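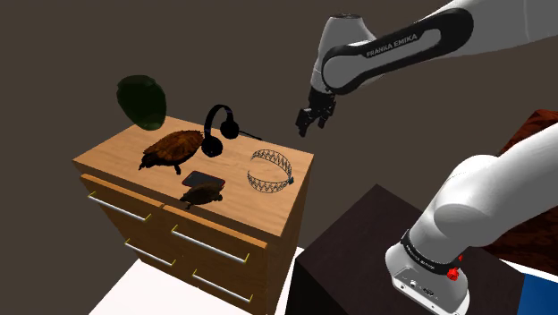
What does a music manager do all day?

A music manager looks after the business side of a singer's or band's life, so the singer or band can spend more time making music. That means answering messages, setting up concerts, reading contracts and giving advice.

I get asked this a lot when I visit schools, usually right after somebody asks if I know anyone famous. (I know some people who are famous in Tivville. That's a pretty small town, but they do get waved at in the grocery store!) I used to help manage a band called Nilero, so I'll tell you how it worked for us.

Let's start with the morning. I'd sit down with a big mug of tea and open my email, and there would be all kinds of things in there. A school wanting a band for its summer fair. A radio station asking for a song. A fan who had lost her hat at a show and wondered if we'd found it. (We had. It was in the drum case.) I'd answer the easy ones first and save the tricky ones until I was properly awake.

Then came the phone calls. When a band wants to play somewhere, a person has to call up and ask a whole pile of questions. What time can we get in? Is there a piano? Where does the van go? How much will you pay us? I was shy about that last one when I started, and I used to practice saying it in the mirror.

So where does the money come from?

Mostly from concerts, at least for a band our size. Say the band gets paid 800 dollars for playing one night. Gas and food have to come out of that, and so does the manager's pay. A manager often gets a share of what the band earns, called a commission. Mine was 10 percent, so from 800 dollars I got 80. If the band didn't earn anything that week, I didn't either! You can bet that kept me making phone calls.

What is a record label?

A label is a company that helps get songs recorded and out into the world. It might pay for the studio, make the album cover, and send the songs to radio stations and music apps. In return, the label keeps part of the money the songs bring in. When a band agrees to work with a label, people say the band has "signed," because everybody puts their name on a long paper called a contract.

Our label was called Semaan, and the contract had so many pages that I read it at the kitchen table for two evenings in a row. I still didn't understand all of it, so we asked a lawyer who knows about music to go through it with us. She found a line saying we had to finish a new album by February. We had three songs! She asked the label to give us longer, and they said okay. I've read the small print on everything ever since, even cereal boxes.

Is the manager the boss of the band?

Kids are always surprised by this one. The band picks the manager, so really the manager works for the band. But a good manager has to be brave enough to say "I don't think that's a great idea" once in a while. Our singer once got very cross about a mean comment somebody wrote about her voice, and she wanted to write a song to answer it that same night. I said, how about you sleep on it? She slept on it, and in the morning she wrote a song about her grandmother's garden instead. We played that one at every show afterward.

She could have written the other song if she'd really wanted to. It was her music. My job was to tell her what I thought and then help with whatever she chose.

What happens on a concert day?

Lots of waiting around, mostly. When we played the Fesodmont festival, we got there before lunch and didn't go on until after dark. First you unload. Then there's a sound check, where the band plays bits of songs while the sound crew makes sure the drums aren't drowning everybody out. Then you wait. I'd bring a deck of cards, spare guitar strings and a lot of sandwiches, and I was very popular because of the sandwiches.

Could I be a music manager?

Sure you could! You don't have to play an instrument (I can only play the recorder, and badly). It helps if you like talking to people and don't mind making lists. If your friends have a band, or your school is putting on a show, ask if you can help plan it. Make the poster, or write down who goes on stage when. That's pretty much how I got started, with a clipboard and a borrowed pen that I never gave back.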